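Subject: Re: [grip-users] ribbed fingers vs. flat pads, small plastic items

Hello all,

So-yul Heo asked last month for notes from anyone who had tried the soft ribbed fingers on small hard objects. I had a free afternoon in February, so I did a side-by-side. Her message first, for those who joined since:

> On the subject of the Maurya fingers: we have the older flat pads from
> Brokex and they are fine on boxes, but they let go of anything small
> with a smooth face. Has anyone compared the two on the same hand-held
> body? I care most about plugs, caps and little blocks. Please say what
> camera you had on it, as I want to know if the fingertips stay in view
> when they close.
> So-yul

I used the hand-held body, not the arm. Both sets of fingers bolt to the same plates, so changing over is a matter of taking out the screws, swapping the fingers and putting the screws back. The camera was the wide lens on the Memside mount and the controller was the Onley board with the stock firmware. I kept the closing force at the default for both sets.

I worked at a table in the reading room, with the plant and the books left on it. I wanted some clutter behind the target, as my earlier runs on a bare bench were too easy and told me very little. The first target was a small white plug adapter, taken from above with the power strip off to the left. 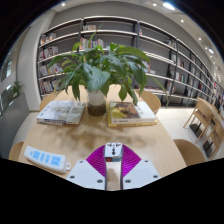 So-yul Heo wrote back when I sent her the early notes: the adapter is a fair test, but she would want to see it picked up by the narrow sides too, with the socket face turned toward the operator. In her lab the flat pads did well on the wide sides and badly on everything else, and she suspects the ribs only help when the object can sink in a little.

I ran it her way as well. With the wide sides, 10 tries each, the flat pads dropped it 2 times and the ribbed fingers held every time. With the narrow sides the flat pads dropped it 7 times. The ribbed fingers did better there, but the adapter turned in the grip more than I liked – enough that you could not go straight to plugging it in. So I would call that a hold and not a usable grasp.

The fingertips do stay in view when open, on either side of the picture, and you can see the target between them on the way in. The lower part is masked black on my setup, so do not count on seeing anything behind the finger mounts. If you crop for training, crop after you check where the tips end up when closed.

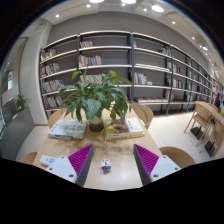
Other things I noted. The ribbed fingers bend outward if you push down on the table with them, so come in a bit higher than you would with the flat pads. The light in that room reflects off the tabletop, and I had to lock the exposure at the start of each run. Auto exposure hunted every time I tilted the gripper up toward the ceiling lights.

Wear is still open. I have put 300 closes on the ribbed set in total and do not see any tearing at the base, but that is not many. If someone has run theirs for longer I would like to hear how the ridges look.

Next I want to try the same targets with the force turned down one step. I can send the log files to anyone who wants them, just write to me off list.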